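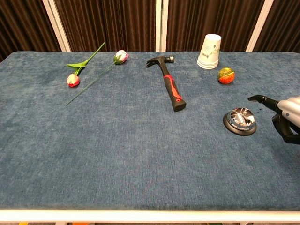
What changes for the packers when the arms come in?

Posted 15 Jun 2025 by shrinkwrap_sal

I've been on the gift and party line at a mail order warehouse for 8 years. Mixed boxes, so one order is a hammer and paper cups and the next is fake flowers and a desk bell. Management signed with Larnari for robot picking and we go live in August. They keep saying no layoffs, and I sort of believe them, but I want to hear from people who've been through it. What did your day look like after?

dockrat_77

We got two Privari arms last year. Nobody got cut, but three people left and weren't replaced, so you do the math. My day got quieter and a lot more boring. I used to pack. Now I clear jams and hit the reset.

mittens_on_break

Boring?? I'll take boring! My wrists were shot before ours went in. I used to go home and couldn't open a jar. Now the arm does the heavy repetitive stuff and I do the odd shapes (anything bendy, anything with a ribbon on it) and I sleep fine. I think it depends a whole lot on who your supervisor is.

dockrat_77

Glad about your wrists, I mean that. But did they raise your rate when the arm went in? Ours went up 25 percent the second month. The arm doesn't get tired so I guess I don't either.

mittens_on_break

Ok yeah, they did raise it. Then we complained and they backed it down some. Get that in writing before August, Sal.

tapegun_terry

Tech side here, so throw things at me if you want. I set up cells for a small outfit called Tseng. Mixed goods are a pain. A hammer has all its weight at one end, a ball rolls off if you breathe on it, and a stack of cups will crush or come apart on you depending how you grab it. The people who know the product are the ones who get it working, and most sites don't ask them until week three. Ask to be in the room for setup. Ask for the training pay too, it's usually a different line in the budget.

shrinkwrap_sal

Ha, nobody has asked us one thing so far. They did put up a poster. We had 1,657 orders on our worst day last season and I could tell you which items slowed us down that day, but sure, a poster.

dockrat_77

Terry, no offense, but "be in the room" is how I ended up teaching the thing my own job for free.

tapegun_terry

None taken. Free is wrong. That's why I said ask about the pay.

quietshift

Different angle. We had 5 of us on nights and we talked all shift. Now it's two, on opposite ends, with the Truto screens in between telling us where to stand. Pay is the same, work is easier, and I still put in for a transfer. I miss the talking.

mittens_on_break

Aw, that one I can't argue with. We moved our break table closer to the line and it helped a little.

shrinkwrap_sal

Thanks all. Writing down the rate thing and the training pay. Meeting is Thursday, will post after.

Last updated 2 days ago

Contact the moderators | Copyright of posts stays with their authors | Back to top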